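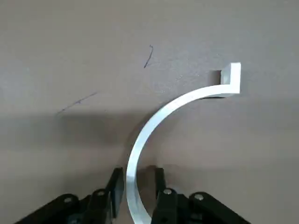 Slide 1. Curved strip, pale, with a short squared tab at one end.

Old Words for Small Parts: Reading the Flillar Hardware Ledgers
Speaker notes, Wednesday evening talk, Nimbridge

Welcome and settling in

Good evening, everybody, and thank you for coming out when you could all be home with your shoes off. Let people find their seats. Mention the coffee, and that the second door is the one for the restrooms (the first one is a closet, and I've walked into it myself).

Start with the question. Suppose you had to ask for a thing like this over a store counter, and you didn't know its name. What would you say? Let two or three people have a try. Somebody will say "hook" and somebody will say "bracket," and I hope somebody says "doohickey," because I have a whole slide about that later on and I'd hate to waste it. Don't hurry this part. People like to hear each other's answers, and it warms up the room.

Then say: the Flillar hardware store stood on the main street here for a good long while, and the people behind its counter had to answer that kind of question all day. They wrote down what was asked for. They wrote it in the customer's own words, bless them, before they wrote the proper name beside it. That habit is why I'm standing up here tonight.

Slide 2. The ledgers

There are 12 ledgers. Tall, narrow books with cloth spines, the kind that won't lie flat unless you put a soup can on each side. (I used soup cans. Please don't tell the library.)

Each page has a left column headed "Asked for" and a right column headed "Sold." So on the left you get "thing for holding up the other thing in the oven," and on the right you get "rack support, small." The left column is where I've spent most of my evenings lately.

I've been copying entries onto index cards. As of last week there were 2,076 cards in the boxes, and I think I'll stop when I get to 3,000, though my family has heard me say that sort of thing before and they don't believe a word of it.

Pass the sample cards around now. Ask for them back at the end. Ask again.

Slide 3. Words from the kitchen

This is my favorite group, so watch the time. I have a way of getting stuck here.

What I noticed first is how many of the names come from cooking. People asked for a "spoon bolt," a "biscuit washer," a "pie latch." A pie latch, as best I can work out from the right-hand column, was the little turning catch on a cupboard door, and I imagine the cupboard was where the pie was kept. It's a lovely name, and I've started using it at home, where it has been met with silence.

A biscuit washer was simply a thick one. When you look at the prices, a biscuit washer cost a bit more than an ordinary washer, and I like to think people felt they were getting something more filling.

Read the long entry aloud, slowly: "One of the long ones like before, but not so long, and if you have it with the ear on." The right-hand column says only "strap, eared." I've read that to my neighbors, my dentist, and a man who came to look at the furnace, and everybody has understood it right away. We all know how to ask for the long one, but not so long.

Slide 4. Words from the body

Ears, elbows, knees, shoulders, feet, throats, lips, teeth. A hardware store is full of bodies if you listen to it. Some of these are still proper trade words. You can walk into any plumbing aisle and ask for an elbow and come home with an elbow.

Others have gone quiet. "Chin" turns up again and again in the third ledger for the front edge of a shelf. "Heel" means the end of a hinge in one clerk's handwriting and the bottom of a gate in another's, and I had those two muddled together for weeks before I saw that the handwriting had changed. If anybody here grew up saying "chin" for a shelf edge, I'd dearly love to talk with you afterward.

Ask the room: what did your grandparents call the piece that keeps a window from sliding down? Give this plenty of time. Write the answers on the pad, spelled the way people say them.

Slide 5. Doohickeys

Here we are at last. The ledgers have doohickey, dingus, gizmo, whatsit, and one I had never met before, "plunket." The clerk treated plunket as a perfectly sensible word. "One plunket, brass." "Two plunkets, same as Tuesday." I have looked through the right-hand column for every plunket I could find, and they were sold as knobs, as stoppers, and once as a doorbell.

So a plunket was whatever you were pointing at. I think that deserves some respect. The customer pointed, the clerk looked, and between the two of them the word did its job.

Wait for the laugh if there is one. If there isn't, drink some water and go on.

Slide 6. The Plollix catalog

Change of pace here. Partway through the eighth ledger, the store began to order from the Plollix catalog, and you can see the left column start to change. Folks had the catalog at home by then. They came in asking by number. The entries get shorter and neater, and I'll admit they get a little dull for a person in my line of hobby.

But don't let me grumble about it. It must have been a relief to send a child down the street with a number on a scrap of paper and get the right piece the first time. The returns page at the back of each ledger gets shorter too, and I'm sure the clerks were grateful.

What I enjoy are the people who held out. One customer, who I only know by an account mark that looks like a small tent, went on asking for "the usual bent one" right through to the last ledger. They always got it.

Slide 7. How to do this at home

If you have an old account book, a recipe box, or a drawer of notes in the family, please look for the odd words. Copy them just as they're spelled. Put down where you found each one and who you think was talking. Pencil is best. A shoebox is fine to begin with, and so is a kitchen table, if you can have it between supper and breakfast.

And say the words aloud to the oldest person you can find. I've learned more on porches than I have from dictionaries.

The Zeleke reading room has a scanner you can book for the afternoon, and they are very patient with beginners. I left the lid open for my whole first page and they were kind about it.

Questions and wrap-up

Leave the pad up so people can keep adding words. If the talk runs short, read the "Tuesday" entries. If it runs long, skip the catalog slide and go straight to the usual bent one.

Somebody nearly always asks whether the store building is still standing. Yes, and it sells shoes now. The counter went to a private house, and I haven't seen it.

Collect the sample cards. Thank the coffee people. Remind everyone that the next talk in the series is in October, on barn paint, and that the parking lot gate closes early.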